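How to Level and Seal a Concrete Floor in a Spare Room

A bare concrete floor in a basement or garage can be turned into a usable work surface over a long weekend. The steps below cover a room with a slab that is sound but uneven, with no standing water and no cracks wider than a nickel is thick. If your slab has larger cracks or one side has dropped, have it looked at before you pour anything over it.

What you need

Self-leveling compound
Primer made for the compound
Water-based concrete sealer
A mixing paddle and a heavy-duty drill
Two large buckets
A gauge rake or a wide squeegee
A long straightedge
Foam strip for the edges of the room
Shop vacuum, stiff broom, degreaser

Check for moisture first

Tape a square of clear plastic to the slab, sealing all four sides. Leave it overnight, or longer if the weather has been dry. If the underside is damp when you pull it up, moisture is coming through the concrete and the sealer will not hold. A damp slab needs a moisture barrier, and the product you choose has to be rated for it.

Clean the slab

Scrape off paint drips, glue and old thinset. Scrub any oil stains with degreaser, rinse, and repeat until water soaks in instead of beading. Vacuum the whole floor twice. Dust left in the corners will show up later as pinholes.

Find the low spots

Lay the straightedge on the floor and slide it across the room in both directions. Mark dips with chalk and write the depth next to each one. Most compounds can be poured thin, but deep dips should be filled the day before the main pour. Grind down the high spots now.

Prime

Stick the foam strip along the walls and around any posts or drains. Roll on the primer in an even coat and brush it into the corners. Let it dry to the touch. On a very porous slab, put down a second coat.
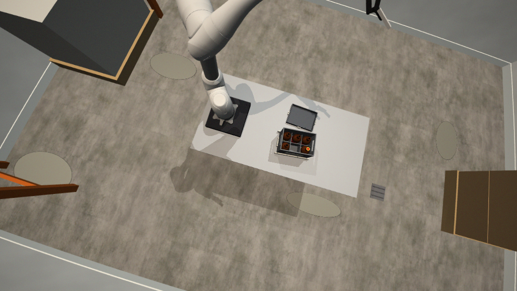 Mix and pour

Measure the water exactly. Too much water makes a weak, chalky surface. Add the powder to the water, mix for the time printed on the bag, and let it sit for a minute before you stir again. Start at the wall farthest from the door and pour in ribbons, working back toward the exit. A helper should be mixing the next batch while you spread the first, as most compounds begin to stiffen within minutes. Keep the rake moving lightly and stop once the surface closes over.

Close the windows and turn off any fans. A draft will dry the top too fast and leave fine cracks. Keep the room above 50 degrees until the compound has set.

Seal

Wait until the compound has dried to the stage given on the bag. Vacuum again, then roll on a thin coat of sealer. The color may look streaky while it is wet, particularly if you have used a tinted product. Apply the second coat at a right angle to the first, and do not go back over spots that have started to dry.

Moving back in

Light foot traffic is usually fine the next day. Hold off on heavy furniture until the sealer has cured, and put felt or rubber pads under table legs. Lift furniture into place; dragging it will scratch the finish. Sweep weekly, mop with plain water or a mild soap, and recoat when water stops beading in the walkways.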